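Notebook – October, started 7.40 am
Damp readings and the wall filler question
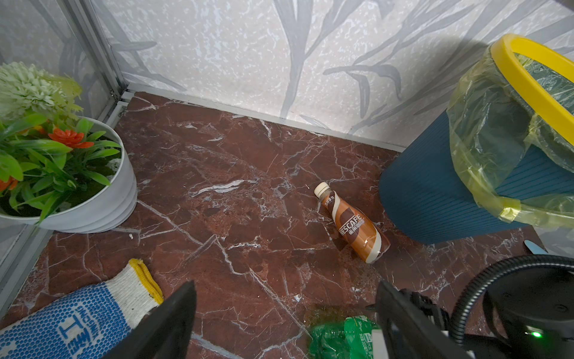

Third morning on the Chisholm flat samples and I still don't believe the damp meter. Same spot on the same plaster block, two readings a minute apart, and they disagree by more than the maker's sheet says they should. I've put new batteries in, wiped the pins and let the thing sit on the bench for an hour first. No better. Either the Skandus meter is poor or the sheet is hopeful, and I'd put my money on the sheet.

What I'm supposed to be finding out is whether the Drandik filler dries as fast as claimed. The tin says ready to sand overnight. The old Perkow stuff never claimed anything of the sort and we always gave it two nights.

Set up as before. Plaster blocks, each with a groove cut by the same blade, filled flush, left on the rack by the window. I weigh them because scales are harder to argue with than meters.

Block A (Drandik), just filled: 1000 g
Block A, next morning: not written down, my fault
Block B (Perkow), just filled: 900 g
Filler mixed for the first batch: 197 g
Filler mixed for the second batch: 156 g

The blocks aren't the same size so the first and third lines can't be set against each other. Somebody wrote "Drandik heavier" on the whiteboard. Please rub that off. It tells you which block was bigger.

The missing weight is annoying. I went by touch that morning, and the surface felt hard, and I sanded it. It sanded well enough for the top skin and then the paper started to clog. I would call that not ready. The rep would call it ready, I expect, and ask what grit I was using (120, fresh sheet).

Checked the two mixes as well. The second was stiffer going on, and I can't swear I kept the water the same. So that's one more thing that could explain any difference, and it has to be done over with the water weighed too. I used the jug last time. Don't use the jug.

There is also the matter of the window. The rack gets sun on the left end until late morning and A has been on the left both times. Swap them round for the next run. Better still, move the rack to the back wall, though the heating pipe goes along there and then we have a different problem.

2.15 pm. Cut through a spare Drandik block with the old saw. Darker in the middle of the groove than at the edges, and the middle took a thumbnail mark. Tried the meter on the cut face and got three different numbers, so I've left them out. Perkow block cut the same way, also dark in the middle, also took a mark. So far I can't see any difference between them that I'd pay extra for.

To do: shallow groove and deep groove for each filler, weighed water, weights morning and evening, labels in pencil because the marker came off on A. Ask Skandus whether the pins are meant to wobble. Don't order more Drandik until the deep grooves are done.

2 comments
0 shares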